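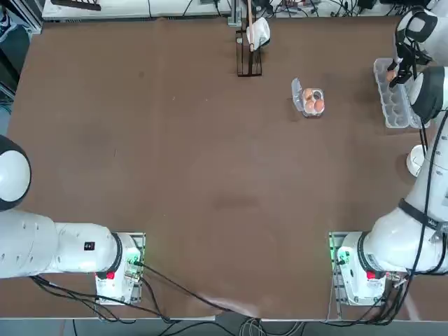
Issue 3

Two-arm bench: safety check before power-on, with my comments

This is the sheet I keep clipped by the door of the Trarkaneck workshop. If you want to run the arms on your own, go down it in order and put OK, FIX or N/A next to each line. The comments are mine, so blame me for the rambling. The egg job is what's on the bench this month, and a few of the lines are about that.

MOUNTING

1. Base bolts tight, both sides. OK
I put a wrench on every one, and I mean a wrench, your fingers will lie to you. The left base had a bolt I could turn by almost a quarter in October, and I'd sworn it was fine.

2. Metal plate flat against the front edge of the table. OK
Push down on the tabletop near the plate and watch for a gap opening up. If it rocks, stop and come find me.

3. Table doesn't walk. OK
Lean on it! Kacper Sowa did the Sunday check and found a foot that had worked itself loose, and he wound it back down with a dab of threadlocker.

POWER AND STOPS

4. Green light on at each base. OK
Both or you don't start. One green and one dark usually means a connector that's only halfway home.

5. Red button on each base, press and reset. OK
Do the left, reset, then the right, reset. Keep the arms low while you do this (I've had one sag onto the table and it's a horrible noise). Don't lay anything over the buttons either, including your sleeve.

6. You can reach a button from where you're standing. OK
Try it with your eyes shut. I'm serious, it's a good test.

CABLES

7. Cables clear of the joints through the full sweep. OK
Move each arm by hand with the power off. The right one needs the most care because it reaches all the way to the far corner for the egg tray, and the run down to the base has to have slack for that.

8. Cables over the front edge not pinched or rubbing. FIX
The left ones curve across the tabletop before they drop over the front, and I'd like them in a sleeve. I have a length of it somewhere.

9. Bundle on the floor out of the walking path. FIX
It's right where I put my feet! I want a proper floor cover on it before anyone new comes in. Until then, step wide and don't roll the chair over it.

10. Strap on the right arm snug, with no loose tail. OK

WORK AREA

11. Middle of the table clear. OK
No mugs, no screwdrivers, no phones. I caught myself putting calipers down there twice last week.

12. Carton lid open all the way and lying to the left. OK
A half-open lid swings back at the gripper. Ask me how many eggs that cost.

13. Wire rack at the back steady, stick and cloth well out of reach. FIX
They're for another job and I'd be happier with them on a shelf. The arms shouldn't get there, but a cloth in a joint is a whole afternoon gone.

14. Tray sits flat under the right gripper. OK
It's light and it slides. Royer, our parts list, has non-slip mat on it now.

GRIPPER

15. Grip force at the egg setting, 2 on our scale. OK
Check this even if you were the last one to use it. The setting for the wood blocks will go straight through a shell.

16. Finger faces clean. OK
Dried egg is slick and then sticky, and both are bad. Warm water, soft cloth, let them dry.

17. Cycle counter written in the log. OK
Right arm reads 3,645, left arm 1,937. The right does most of the lifting, so it gets greased first.

Still open: 8, 9 and 13. I'll do the sleeve and the floor cover together, and the rack can move whenever somebody has a free hand. Initial the bottom of the sheet when you close one out.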